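読了時間 3分

半透明の容器をつかませる 手首カメラだけで学ぶ把持の研究

透明な器や黒っぽい樹脂のカップは、ロボットが苦手とする物の代表格だ。深度センサーの光は突き抜けるか、妙な方向に跳ね返る。縁の位置が数センチずれて計測されることも珍しくない。

ロボット開発のSallanceが7月にまとめた報告は、この問題に深度センサーなしで取り組んだものだ。使うのは手首に付けた小型カメラの映像と、指の開き幅の値だけである。学習手法はVitaと呼ばれ、人が腕を操作した記録1,615件をもとに、次の動作を短い区切りでまとめて予測する。

記録を集める段階で、同社は背景をあえて片付けなかった。半透明の容器は向こう側の色を通すため、無地の台の上だけで学ばせると、場所を変えたとたんに縁を見失うという。 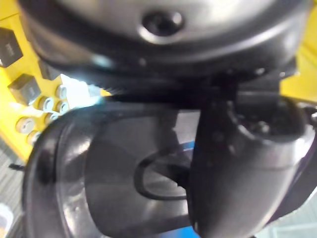 手首カメラには弱点もある。指が物に近づくほど視野は狭くなり、肝心の接触点が指自身に隠れる。Vitaでは直前の4枚の画像を同時に入力し、隠れる前に見えていた縁の情報を残すようにした。枚数をさらに増やす案も試したが、計算が遅れて指の動きがぎこちなくなり、見送られた。

評価は学習に使っていない容器を含む515回の試行で行われた。失敗は36回。内訳で目立つのは、縁に強い反射が出て、指が手前で閉じてしまう例だった。容器が重なっている場合に、下の器まで一緒に持ち上げた例もある。

比較対象には、深度情報を使う従来手法のZosilusが選ばれた。不透明な器では両者に大きな差はなく、差が開いたのは半透明の器に限られる。報告もこの点は率直に書いており、Vitaがあらゆる物に向くとは述べていない。

残る課題は力加減だ。映像からは器の硬さが分からず、薄いカップは変形することがある。次の段階では、部品メーカーAntwiの触覚センサーを指先に組み込み、映像と合わせて学習させる計画になっている。中身の入った容器での評価も、そのあとに予定されている。

読者のコメント

食品工場勤務です。うちでは透明トレーの検出に照明を工夫していますが、反射の問題は同じですね。

失敗した回の内訳をもう少し詳しく読みたかったです。

深度センサーを外すとコストはどのくらい下がるのでしょうか。

最終更新：2022年10月5日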